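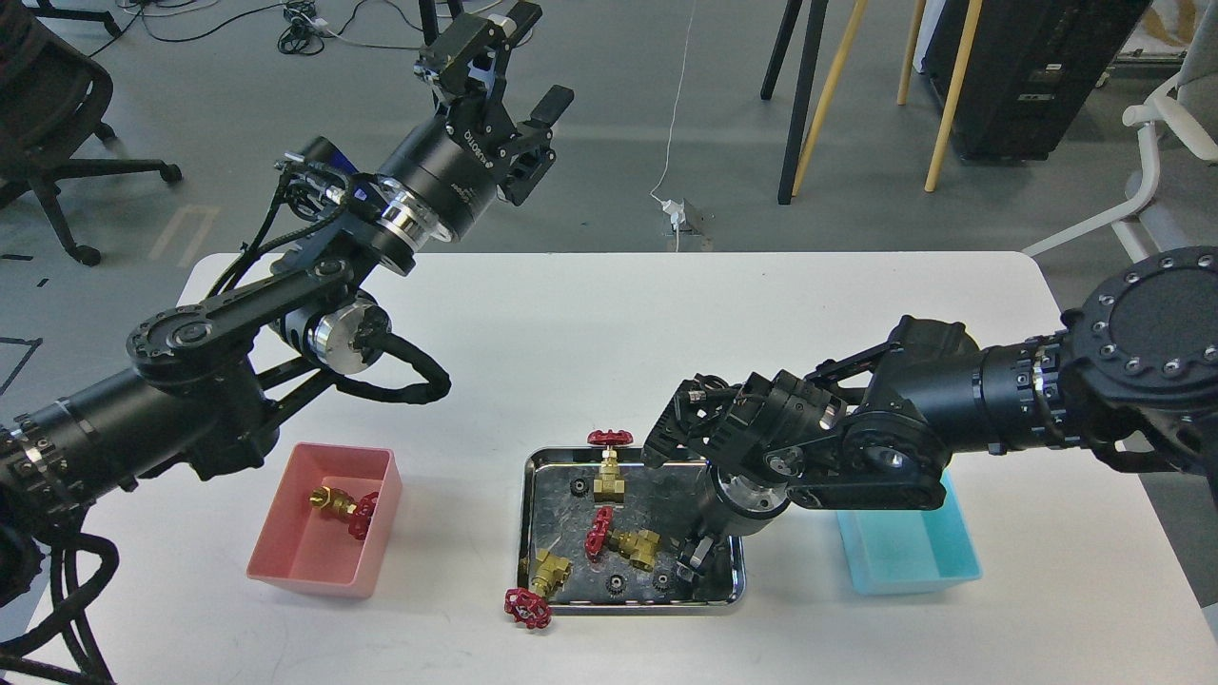
Page last changed: August 7, 2021

Sorting of Small Brass Gate Valves for the Teaching Store
Project report, Amado Soriano and Fitriani Majimbun

1. Task

The teaching store at Sollow keeps its pipe fittings in mixed drawers. Gate valves, black gear-shaped parts and loose couplings go back into the same drawer after each lab, and the next group has to dig for what it needs. Our task was to set up a sorting station on one table and to write a procedure that any second-year student could follow without help.

The store list shows 600 fittings. We found 569 when we emptied the drawers in March. The missing pieces are listed in Appendix A and are not treated further in this report.

2. Station layout

The station is a white rectangular table with a stainless-steel tray in the middle. Parts are tipped into the tray and sorted from there. A pink plastic bin stands to the left of the tray and takes the valves. A light blue bin to the right takes the gear-shaped parts.

An earlier layout had both bins on the same side. It saved table space, but parts for the far bin had to be carried over the near one and some were dropped in the wrong place. We gave it up after the first two batches.

The valves are brass gate valves with red spoked handwheels. All of them are small enough to lift by the handwheel or by the body. Lifting by the body is preferred, as a handwheel with a loose nut can turn in the grip.

3. Tray

We compared the steel tray with a cardboard box lid and a deep drawer insert from the Fletden cabinet. The lid went soft at the corners under the weight of the brass. The insert was too deep – valves piled up and hid the smaller parts. The steel tray is shallow enough that a part can be pushed up against the rim and picked from the side. Its one fault is the shine. Under the ceiling lights the black parts are easy to confuse with dark reflections, and two were left behind in the first trial. 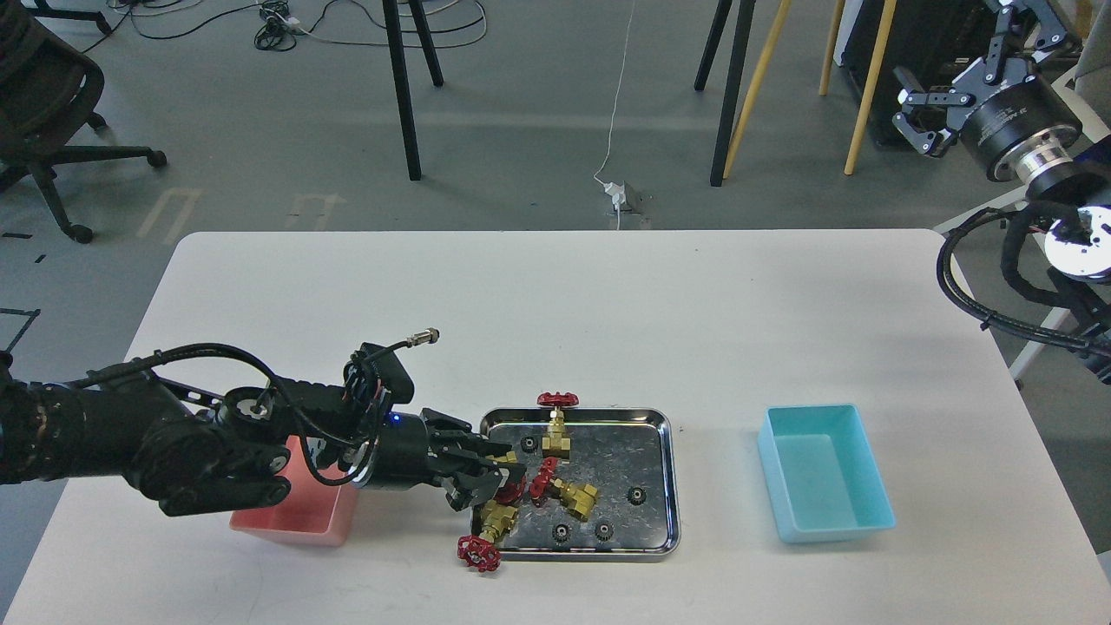 Batch size matters more than we expected. With large batches the handwheels catch on each other and a valve tends to drag its neighbor along when it is lifted. Small batches take more trips to the drawer but gave fewer errors. The procedure now says to tip out no more than fits in a single layer.

4. Trial

The trial used 200 parts drawn from the Kauppinen drawers, of which 80 were valves. Each of us sorted the full set once with the final layout. Errors were recorded when the bins were emptied, not during sorting. Soriano had three parts in the wrong bin and Majimbun had one. All four were gear-shaped parts placed with the valves.

5. Open points

Valve size is not sorted at present. A third bin would be needed, and the Gikasska shelf has no free space for it. Thread damage is also not checked.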